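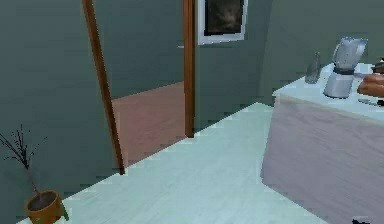
Try the doorway before you try anything clever, Raíssa Godoy kept telling the group, and most of this month's update comes down to that.

Basska workshop, September – The shared workshop's home robot build, Uta, now has a simulated kitchen to practice in. Potted plant by the wall, open doorway, counter with a blender on it. Low resolution on purpose, so it runs on the old desktop next to the drill press.

The wheeled base drives in the simulator first, then on the shop floor. Since the last update Uta has logged 1,169 simulated runs through the doorway. 647 of them clean, no contact with either post. The rest clipped something, mostly on the turn. Steering code has been rewritten twice and is about to be rewritten agian.

"I'd rather bend a pretend door post than my real one," said Hala El-Sayed, who is building the drive base and has offered her own apartment for the first home test.

Hardware status: motors mounted, battery tray printed, wiring half done. Bumper switches still on order. The arm is on hold until the base can get from one room to another without help – counter work comes after that.

The room files and the steering code go to members first, then to anyone who asks. Printed parts list is 13 items, all made on the shop's own machine. Materials budget for the next stage is $100, so donatons of caster wheels and 12-gauge wire are welcome.

Open build night is Sunday, 6 p.m., back bench. Bring a laptop if you want to drive.

Contact: Raíssa Godoy, Basska workshop front desk.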